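# Mamani: progress report to Stiltine, second period

Prepared by Kerstin Kröger, with test notes from Ilango Bhat and Orest Kravchuk. Covers the work up to the end of March.

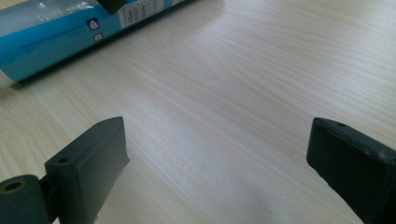 **Packaged goods: picking up, turning, putting away**

You asked in your last letter whether we could say yes or no to one question: can a machine put the shopping away in a kitchen, or restock a small shop, without a person standing next to it? For this period my answer is no. It can do parts of the job, and it does a few of those parts better than I expected. I would not leave it alone with either job.

Most of our time went into the table work. A single package lies on a wooden table, and the task is to pick it up and set it down again where it should go. The long blue one with clear plastic over it is a good example of what makes this slow. A box that shape should be easy. The plastic catches the light and the outline shifts depending on where you look from, and the film can slide a little over the box underneath when it is squeezed. A person corrects for that without noticing. Our arm corrects for it on some tries and drops the package on others, and we can't yet tell beforehand which it will be.

**What was done**

We now have 1,601 demonstrations made by people with the hand-held gripper, which is past the target in the agreement. Elango Panicker went through them and threw out the ones where the package left the view for too long or the person changed their mind halfway. The 1,601 is what remained after that.

The arm then made 855 scored attempts. It finished 524 of them with no help of any kind. I want to be plain about what counts as finished: the item was picked up, moved, and let go within a hand's width of the mark. If it landed on its side when it should have been upright, Ilango still passed it, as the scoring sheet we agreed with you says nothing about which way up things end. I think the sheet is too kind and would like to change it before the next period. The number will go down when we do.

Of the 855 attempts, 400 were made at Jirkeck, in the back half of the shop, and the rest in our own room. The two should not be lumped together in anything you publish. In our room the table stays where it is and the lights stay the same. At Jirkeck the morning light comes in low until after ten, and the staff need their counter back when a delivery arrives. Orest has split the results by site in the attached sheet, and the shop does worse on every kind of item we tried.

**Where it goes wrong**

Shiny wrap is the largest single cause of failed attempts. The fingers close short of the package or come down on top of it. Aravind Rao tried turning the lamps away from the table, which helped in our room and did nothing useful in the shop.

Barcodes are next. Restocking is a poor name for the job if the shop also wants each item scanned, and Jirkeck does. The arm has to work out which face carries the code and turn that face outward. We had planned to treat this as a small add-on. It is a separate task with its own training, and at present a person does it by hand after the arm is finished. I have not counted that handwork in the times below, and I mention it here so that it doesn't get lost.

Then there is letting go. I hadn't given this any thought when I wrote the plan. Thin film clings, and a light package will sometimes come back up with one finger when the gripper opens. Ilango added a short wiggle at the end of the move. It looks silly and it works more often than not.

**Speed**

The arm is slow. Orest timed himself and Aravind clearing the same set of goods, and both of them were done while the arm was still on its third item. There's a view in the trade that speed will sort itself out later. It may. I have seen that sentence in a lot of reports, including one of ours, and would ask that we stop leaning on it. A shop with two people on shift cares a great deal about how long the counter is blocked.

**The Fokik trial**

The sales team for the Fokik unit came in for an afternoon and ran their own demonstration on our table. It went smoothly. They had brought their own goods, all of them plain cardboard, all set square to the edge. When Elango put down something in plastic at an angle, the unit stopped and asked for help, and in fairness that is better behavior than our arm's, which tends to have a go regardless. I don't recommend buying one from this budget. I do recommend we copy the stopping. Elango has a rough version that halts when the grip feels wrong, though at the moment it also halts when the grip is fine.

**Money and staff**

Spending is in line with the plan except for replacement finger parts, which wore faster than we allowed for. The overspend is small and is covered by the travel line, as we held two of the planned visits by phone. Aravind moves to half time from next month. His lamp and camera notes are written up and Orest has taken over the shop visits.

**Next period**

- New scoring sheet, with "right way up" and "code facing out" as separate marks. Draft goes to you first.
- Another round at Jirkeck using mostly wrapped goods.
- Elango's stop rule, tested on its own before it is mixed in with anything else.
- Two packages on the table at once. All scored attempts so far used one.

We have dropped the fridge-loading test. The plan had it starting now, and I can't defend it while a single wrapped package on an open table – no door, no shelf, nothing behind it – still beats us this often.

**Decision needed from Stiltine**

Please tell us whether the second site should still be a home kitchen. Ilango would like to go ahead. My own preference is to stay in the shop for one more period and look at the kitchen after the new sheet has been in use for a while. We have a family willing to host us, and they would need a month's notice either way.

K. Kröger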